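Last updated: Sunday, May 17, 2026

Wycliffe Rotich

1/ Spent the afternoon sorting plates and bowls before the move to Runville. Posting how it went, mostly so I remember what I decided.

2/ The rule is that we take what we eat from in a normal week. The old place in Hunatside had a wall of cupboards, so we never had to choose. The new kitchen has one cupboard and a shelf over the sink.

3/ I allowed myself 40 pieces in total, counting cups. Spoons and forks don't count, they go in a drawer.

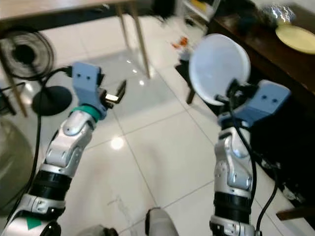
4/ Plates were the slow part. Over the years we picked up odd ones at the Mwakyusa market, one or two at a time, and hardly any of them match. A round white plate is easy, it goes with everything and I'd keep a stack of them. The pale yellow ones are harder. My sister likes them and I can take them or leave them. They stay for now.

5/ It was a warm day and the floor tiles were the coolest part of the house. I sat down there to wrap things and my knees are paying for it.

6/ For wrapping I use newspaper, two sheets per plate, and stand the plates on edge in the box. I packed them flat in January when we moved the first load and lost three. Bowls go inside each other with a sheet between.

7/ Tape from Idow, the 50 meter roll. It tears by hand, which saves looking for the scissors. One roll should do the kitchen and the bathroom.

8/ The brown table is coming with us. The finish has worn off along the front edge and there's a chip or two, and a man offered me 200 for it last week. I said no. I'd pay more than that for a worse one.

9/ What I do now is put everything out on it and match by size before anything gets wrapped. Steel bowl, purple bowl, pink plate, yellow plate. You see quickly what you have too much of – small bowls, in our case.
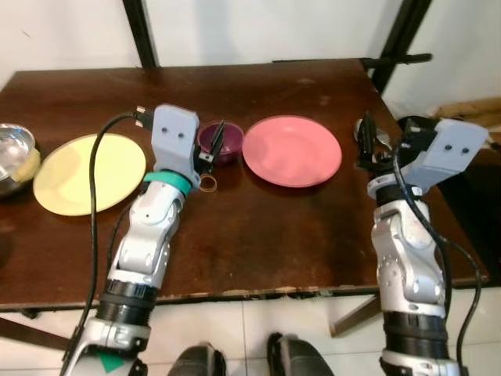 Wanjala wrote back that I should keep every steel bowl and give away anything that can chip, because a steel bowl will outlast the house.

10/ Fair point, and the steel is staying. But I don't like hot tea or porridge in it, so some of the others have to come too.

11/ The giveaway box is at 12 pieces. If you are near Hunatside and want bowls or side plates, message me before the weekend. No charge, bring your own bag.

12/ Still to do: pots, lids, the jar shelf. Lids will take an evening, half of them don't fit anything we own. I'll start with those tomorrow – the pots can wait until the gas is disconnected.

Contact | Copyright Wycliffe Rotich | Back to top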